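**From:** Beverley Mapplebeck
**To:** Tapley Film Circle list
**Date:** September 15, 2022
**Subject:** Re: The new Parow poster, and do we book it for November?

> Has everyone seen the second poster for "Parow"? I liked the first one, with the train, but this one has the two sisters on the roof in those yellow coats and I think it gives away too much. Also, are we still getting it for the November night, or has the Dutport taken it from under us? I'd like to know before I tell my sister-in-law, who will want to bring her whole office.

Hello all,

Yes, I've seen it, and I've been looking at it on my phone most of the morning when I should have been doing the ironing. I'm going to disagree a little, and I hope you'll forgive me. I love the yellow coats! The first poster could have been for any film with a train in it, and this one makes me want to know what on earth those two are doing up there. My husband thinks they are sisters in the story and I think they are the same woman at different ages, so if that's giving too much away, it hasn't worked on us.

The trailer is another matter. I watched it once and then wished I hadn't, because the last half minute has what looks an awful lot like the ending. If you haven't seen it, I would stop after the song. The song is lovely, by the way, and I've had it going round in my head ever since, though I only know the one line and sing it wrong.

Now, November. I spoke to the Dutport on the phone and they do have the film, but only for their opening week, and they were very nice about it. We can still have our own showing after that, in the small screen, which has 59 seats. The hire comes to 787 dollars, and that includes the projectionist and somebody on the door. Last year's film cost us a good bit less, I know, but that was an old one, and this will still be fairly new when we get it.

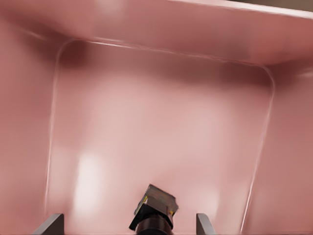 ## What I need from you

1. Let me know if you're coming, and how many you are bringing. If it's a whole office, please say so early! I'd hate to have people standing at the back.
2. Tell me whether you'd like the showing with subtitles or without. The Dutport can do either, but they can't change it on the night.
3. If you have any strong feelings about an intermission, speak up. I'm in favor of one, as the film is long and I like an ice cream.

For anyone who missed it, we have 3756 dollars in the account, so we can manage the hire even if it's a thin house. I would still like it to be full, of course. It's such a pleasure when a room laughs all together.

One more bit of news, and then I'll let you go. The director's earlier film, "Nernoler," is finally out on disc, with a long interview and some scenes they dropped. I've ordered a copy and I'm happy to lend it around once I've watched it myself (probably twice, if I'm truthful). It's a slower film than this one looks to be, and the middle wanders, but the wedding part is as funny as anything I've seen in years, and the mother is wonderful in it. She's in the new one too, though you wouldn't know it from either poster, and I do think that's a shame.

Write back to the list, please, and not just to me, so that everyone can see who's coming.

Warmly,
Beverley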